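Association Clestellow – Compte rendu de la réunion d'équipe de l'accueil

Date : 15 août 2026
Lieu : salle Rumden, rez-de-chaussée
Présents : 13 membres de l'équipe, bureau compris
Rédaction : secrétariat de l'association

1. Approbation du compte rendu précédent

Adopté sans remarque, à une correction près : le portemanteau de l'entrée a bien été remonté, mais du côté du couloir et non du côté de la fenêtre. Tout le monde en est d'ailleurs ravi, on circule beaucoup mieux !

2. Retour sur le rangement du local d'accueil

Quel changement ! Le grand tri commencé au printemps est presque terminé et l'on retrouve enfin le plaisir d'entrer dans cette pièce. Les deux armoires ont été vidées, les dossiers de prêt reclassés par saison, et les nappes sont pliées ensemble sur la même étagère (merci à l'équipe du matin, qui y a passé bien plus de temps que prévu). Il reste quatre cartons à ouvrir sous l'escalier. On soupçonne qu'ils contiennent les anciennes guirlandes, et peut-être la rallonge que tout le monde cherche.

Le bureau rappelle que les clés de la réserve se rangent dans le tiroir du haut. Deux trousseaux manquaient encore la semaine dernière.

3. Cartes d'invités pour la soirée Pullurance

La soirée aura lieu en novembre, dans la salle Mohamedi. La liste compte à ce jour 47 invités, dont 17 n'ont pas encore confirmé. Une relance part cette semaine, par courrier pour ceux qui n'ont pas d'adresse électronique.

Longue discussion, et très joyeuse, sur la manière de remettre les cartes. Une partie de l'équipe préférait les enveloppes nominatives, comme l'an dernier. L'autre défendait la remise de la main à la main au comptoir, plus chaleureuse, avec un mot pour chacun. C'est la seconde solution qui l'emporte, à une large majorité. Les enveloppes restantes serviront pour les remerciements.

Il est demandé que les cartes ne soient plus posées en vrac à côté du registre. Elles glissent, elles se mélangent, et l'on finit par chercher sous le comptoir pendant que les gens attendent.

4. Présentation des cartes au comptoir

Le principe du porte-cartes transparent est adopté avec enthousiasme : on voit d'un coup d'œil ce qu'il contient, et il prend très peu de place. Les cartes noires « VIP » plaisent beaucoup, les lettres dorées sont d'une belle sobriété. Quelques voix les trouvent un peu solennelles pour une maison comme la nôtre – la remarque est notée, mais on les garde. 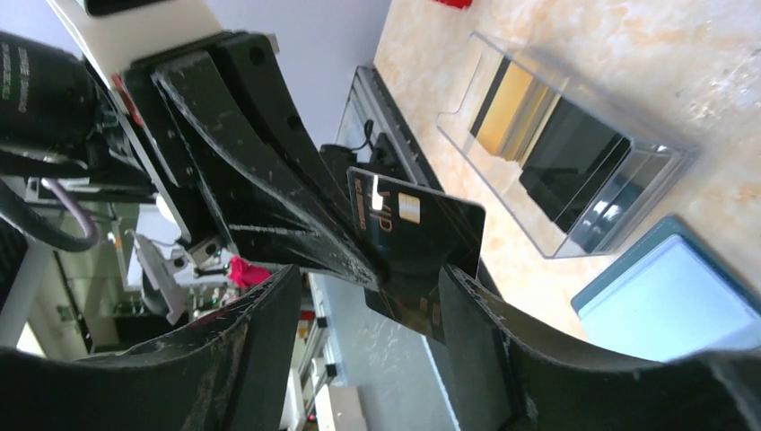

Carte noire « VIP » et porte-cartes transparent sur le plan en marbre beige.

Décisions :
– les cartes noires se rangent debout dans le porte-cartes, toutes tournées du même côté ;
– le plan en marbre s'essuie avec un chiffon doux, sans vinaigre ;
– le registre passe à gauche du comptoir, avec le stylo attaché.

5. Questions diverses

La bouilloire de la salle Rumden fuit de nouveau. Achat d'une neuve approuvé, modèle simple, avec un couvercle qui ferme.

Proposition d'un bouquet pour l'entrée le soir de la réception : accueillie avec joie, budget à préciser. Les fleurs séchées ont leurs partisans, les dahlias aussi, s'il en reste à cette saison.

La prochaine réunion portera sur le plan de table et l'ouverture des cartons de l'escalier. Prévoir des gants.

Séance levée à 19 h.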